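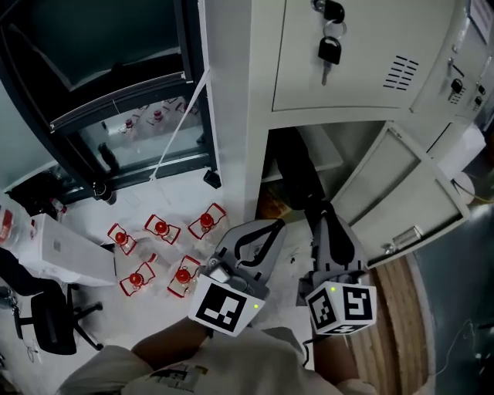
Progress Report to the Engström Fund

Project: Student Manipulation Club, bottle handling task
Submitted by: Britt-Marie Bråten, club advisor
Date: 2026-01-11

Summary

The club has finished the first stage of the work the fund agreed to support and is partway into the second. Students are recording demonstrations with hand-held grippers, and the recordings will be used to train a policy for the arm we have on loan from the engineering department. We have 2553 recordings that passed checking. We are behind on the arm itself, and the section on delays explains why. Spending is within the budget. We are asking for one change, which is to move money from the travel line to the parts line.

What the students are working on

The task for this year is picking up small bottles from the floor and placing them in a cabinet. It was chosen by the students in the fall from a list of four. The bottles are clear glass with red caps. Glass is harder for the tracking software than the plastic blocks we used last year, and bottles that are tipped over have to be gripped differently from ones that stand up. Both points were in the original proposal.

The person recording holds one gripper in each hand. Each gripper carries a cube with printed markers so that its position can be worked out afterward. Students go through a short checklist before each recording block:

Bottles set out according to the layout card for that block.
Indicator light on both grippers green.
Cable from the right gripper clear of the chair and the feet.
Marker faces wiped and checked for lifted corners.
Cabinet door in the position given on the card.

Recording blocks are 12 minutes long. We started with blocks twice that length and the quality dropped toward the end, mostly because people's arms got tired and the grippers sagged out of view. Shorter blocks fixed most of that.

Progress by work area

Recording. Darius Căpraru leads this group. The group has covered all the layouts with bottles close together and most of the ones with bottles spread out. Layouts with the cabinet door partly closed have not been started. The two-handed layouts, where one gripper steadies a bottle and the other takes it, are about half done. Darius has written a two-page guide for new members and it has cut the training time for a new person to a single afternoon.

Checking and labeling. Aslak Lundgren wrote the script that flags recordings where a marker cube was lost for too long. A flagged recording is watched by a student, who keeps it or throws it out. So far 139 have been thrown out. The most common cause was one gripper passing in front of the other. The second was glare on the markers from the ceiling lights, which we reduced by printing the markers again on matte paper.

Training. Shahab Golestani runs the training jobs on the department's shared computer. The first model was trained on single bottles only. In simulation it reaches for the correct bottle most of the time and closes the gripper too early when the bottle is lying on its side. The second model will use the full set. It has not been trained yet because our share of computer time was used up before the break and was renewed only this month.

Hardware. Orlando Alvarado is responsible for the arm, its mount and the gripper fingers. The mount is built and bolted down. The adapter plate between the arm and the gripper was machined by Mitance and arrived with the hole pattern turned the wrong way. They are making a new one at no charge.

Delays

The arm was supposed to be running by the end of the fall term. It is not. There are two reasons. The first is the adapter plate. The second is the power supply we ordered through Eltel, which was on back order and came after the building had closed for the break. It has now been unpacked and tested on the bench. Orlando expects the arm to move under its own control before the end of January, provided the new plate fits.

The delay has not stopped the recording work, which does not need the arm. It does mean the students have not seen any of their own data used on real hardware, and several have asked when that will happen. I would like to give them a firm answer and cannot yet.

Participation

The club has 43 members on its list. Attendance is uneven. The recording group has been steady through the whole term. The training group lost two people who had schedule conflicts, and Shahab has been doing more of the work alone than I want. We will ask for new members at the start of the term and point them to that group first.

Most of the newer members had no programming experience when they joined. They start in recording, move to checking, and can then pick a group. This order works well. Students who have watched a few hundred recordings have useful opinions about which ones should be kept.

Budget

The equipment line is nearly spent, as planned. The parts line is over its halfway mark, mainly from replacement gripper fingers, which wear at the tips, and from the matte marker sheets. The travel line has not been touched. The regional event hosted by Kernex was moved to a site we can reach by city bus, so we no longer need the van rental.

Request: we ask the fund to approve moving the van rental amount to the parts line. It would pay for a second set of gripper fingers and a spare cable. The total award would not change.

Plan for the next period

Fit the new adapter plate and bring up the arm (Alvarado).
Record the layouts with the door partly closed and finish the two-handed ones (Căpraru).
Add a check for sudden jumps in gripper position to the script (Lundgren).
Train the second model and compare it with the first on tipped bottles (Golestani).
First trials on the arm, starting with plastic bottles of the same size before moving to glass.

Itemized receipts have been sent to the fund office separately. Questions on the budget change can come to me directly, and technical questions can go to the student lead for that area with a copy to me.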